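Growing Out the Fringe, and Other Slow Projects

I've been meaning to write about hair for ages, and every time I sit down to do it I end up defrosting the freezer instead. But it's a grey afternoon, the kettle's on, and my sister rang this morning to ask whether she should cut hers off. So I've been thinking about it all day anyway.

Mum cut our hair at the kitchen table until I was in high school. She had one pair of good scissors that lived in a tin on top of the fridge, and heaven help you if you used them on wrapping paper (I did, once, and I can still hear the lid going back on that tin). She wet our fringes down with a spray bottle and told us to shut our eyes, and we always came out a bit shorter on the left. I have school photos to prove it.

My first proper salon cut was at Bernice Amegashie's place in Avon, up a flight of stairs over the shoe repairer. I was so nervous I told her I liked it before she'd even started! She gave me a bob, which was all the rage and didn't suit me one bit, and I wore a headband for the whole of that winter.

After that I went the other way and grew it as long as it would go. If you've ever had really long hair you'll know it becomes a sort of housemate. It gets shut in car doors. It finds its way into the butter. You lean forward to do any little job with your hands and down it comes over one shoulder, and you can't push it back because your hands are full.

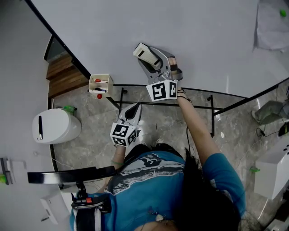
What I do now

My routine is pretty dull, I'm afraid, but a few of you asked after the last post. I wash it on Wednesday and again on the weekend if I've been in the garden. Conditioner only from the ears down. Then I squeeze it out in an old cotton T-shirt, which Adjoa Kwofie put me onto years ago and which I'll go on recommending until I drop. Towels rough it up something terrible.

I comb from the bottom, with a wide comb, sitting down with a cuppa. At night it goes in one loose plait. I've tried silk pillowcases and I can't say I noticed much, though the colour was lovely and the cat has since claimed it.

As for money, I once paid 70 dollars for a jar of something that smelled like a hotel lobby, and my hair looked exactly the same as it did with the supermarket stuff. I finished the jar out of spite.

Trims are where I fall down. I'm supposed to go every 8 weeks and I never do. Bernice has retired now, and I still haven't settled on anyone else, partly out of loyalty and partly because I dread explaining the fringe. It's been growing out since April and has reached the stage where it pokes me in the eye but won't stay behind an ear. I've got clips in every coat pocket.

I told my sister to wait a month and ask me again. She's already booked in for Friday, so I suppose she only rang for a chat, and I'm glad she did.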